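Thread: reading a patch test result for contact dermatitis of the hands
Ecaterina Jitaru
Last updated: August 23, 2024

1/ Hand eczema referrals went up again in July, and the same questions keep coming back with the reports. Notes below on what a patch test measures and how the readings are scored.

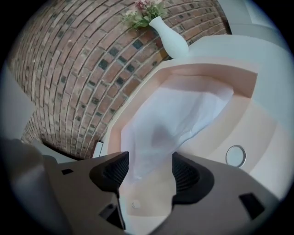
Contact Dermatitis Team, Outpatient Dermatology, Wokesbridge Clinic

2/ First distinction. Irritant dermatitis is direct damage to the skin barrier: water, detergent, friction, solvents. Allergic contact dermatitis is a delayed immune reaction to a specific substance. On the hands they look alike, and many patients have both.

3/ A patch test addresses the allergic type only. There is no patch test for irritant dermatitis. It is diagnosed from history, pattern, and the absence of a relevant allergy.

4/ A patch test is also different from a prick test. Prick tests look for immediate reactions (pollen, latex protein, some foods) and are read in minutes. Patch tests are read over days. A normal prick test says nothing about nickel or preservatives.

5/ Procedure. Small chambers with diluted allergens go on the upper back and stay there for 48 hours. First reading after removal, second reading at 72 or 96 hours. The back must stay dry the whole time. No gym, no shower above the waist.

6/ We add a late reading on day seven for metals, corticosteroids and neomycin. The late visit is the one people skip. Please don't.

7/ Scoring:
?+ faint redness only, doubtful
+ redness and slight thickening, possibly papules
++ redness, thickening, papules, small blisters
+++ intense reaction, merging blisters
IR irritant reaction
NT not tested

8/ A sharp-edged, shiny or pustular reaction that fades between the first and second reading is usually irritant. An allergic one tends to hold or get stronger. One reading alone can't separate the two reliably.

9/ We went back through 336 consecutive hand cases in our own files. The most common reason for an unusable test was steroid cream applied to the back in the week before. Second was a recent sunburn on the same area.

10/ Oral prednisone can also suppress a reaction. Do not stop it on your own. Call and we will move the date. Ordinary antihistamines have little effect on patch tests and can normally be continued.

11/ A positive result has to be checked for relevance. "Positive to cobalt" means the immune system recognizes cobalt. Whether cobalt explains this rash, on these fingers, is a separate question. The report has a column for it: current, past, unknown.

12/ Bring your own products. Leave-on items (hand cream, sunscreen) can often be tested as is. Rinse-off items need dilution. We never test unknown industrial liquids without a data sheet.

13/ Gloves: bring a piece of each pair you use. Rubber accelerators (thiurams, carbamates) are a frequent finding in people who were told they have a "latex allergy." Nitrile gloves can contain accelerators too, so check for an accelerator-free type.

14/ After a relevant positive, avoidance takes time to show. Hands can need six weeks or longer to settle, and the barrier stays weak for months after the skin looks normal. Keep up the plain emollient.

15/ Worsening after the test: a flare of the old rash can occur with a strong positive. Fever, spreading pain or pus is a different matter and needs a same-day call.

16/ Questions about the day-seven slot go to the front desk, Ilie building, second floor. I don't read results from photos in replies.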